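Moving the garden out of the basement, again

Every spring I tell myself I'm going to start fewer seeds, and every spring I end up with trays on top of the dryer. This year it was 158 seedlings, and I only know that because the Mirnwood plant swap makes you fill in a form! (The form also asks for "condition," and I wrote "leggy but hopeful" on most of the lines. They took them anyway.)

So, a quick catch-up from me before the summer issue, since a few of you wrote in asking how the tomatoes were doing and whether I'd ever figured out the slug situation.

The tomatoes first. I grew three kinds, and the ones that took off are the Aguirre plums, which I'd never heard of until I got a little envelope of them at last year's swap. They sulked for weeks. I had them under the shop light with the sweet basil, and the basil went wild while the plums sat there with two leaves each, looking offended. Then I moved them up to the kitchen window and they doubled in size before I'd even gotten around to washing the bigger pots. I think the basement was just too cold for them at night. If yours are stuck, try them somewhere warmer before you give up and buy plants.

I also changed how I harden things off. I used to carry everything out in the morning, forget about it, and come home to a lot of crispy leaves. Now I give them an hour in the shade of the porch the first day and add a bit more each day, and I keep it up for 10 days even when I'm sick of hauling trays up the steps. The peppers get 14. Peppers are babies.

About the slugs... I tried the beer, I tried the eggshells, I tried going out at 9 p.m. with a flashlight and a yogurt tub. The flashlight won by a mile. It's gross and you will get strange looks from people walking their dogs, but my lettuce has whole leaves on it for the first time in years. The boards trick works too: lay an old board between the rows, flip it in the morning, and there they all are.

Over at the Sterkside plots the big news is water. The new spigot by the gate is on, and the hose finally reaches the back row (the old one stopped right before my beans, naturally). Please coil it when you're done and keep it off the path. The rain barrels are staying too, and they filled up nearly to the top in that one wild storm in May. I still like barrel water better for the little stuff because it isn't so shockingly cold.

The other thing I've been doing is cleaning up my tools, which were in terrible shape. I left my good trowel in the compost all winter! A stiff brush got most of the crud off, then steel wool for the rust, then a wipe with plain vegetable oil. I did the wooden handles with Damix oil that was left over from the porch chairs, and they feel so much nicer in the hand now. Let them sit overnight before you use them or your gloves will be sticky for a week. Ask me how I know.

If you've got extra seedlings, the free table at Sterkside is open again. Put a label on the pot, please. Last year I brought home what I thought was a zucchini and it was a gourd, and it ate my fence. 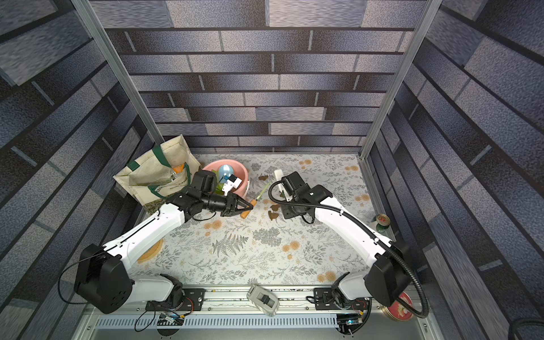
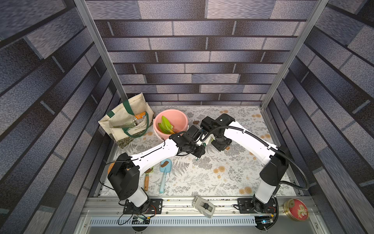
Hand tools and a flowered cloth

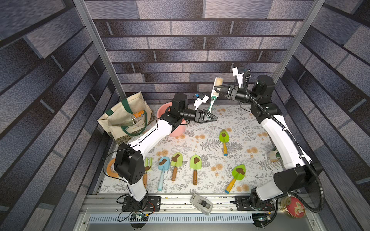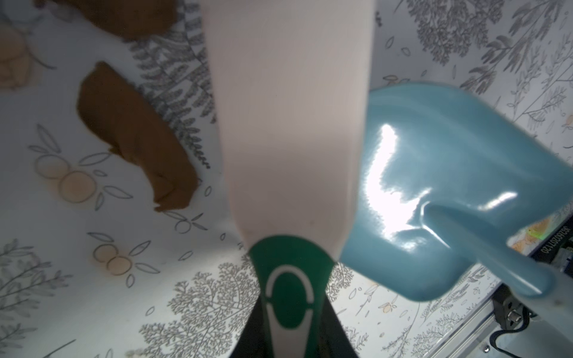

Page last changed: June, 4:25 p.m.

One more thing for the July issue: I'd love to hear what you're planting for fall. I'm thinking kale, and another try at carrots, which have come up forked every single time I've grown them in our clay. Somebody told me to grow them in a deep bucket of sand and compost, so that's the plan. Send me your carrot advice if you have any. Short rows, long rows, radishes mixed in, I'll try it all.

And save your yogurt tubs.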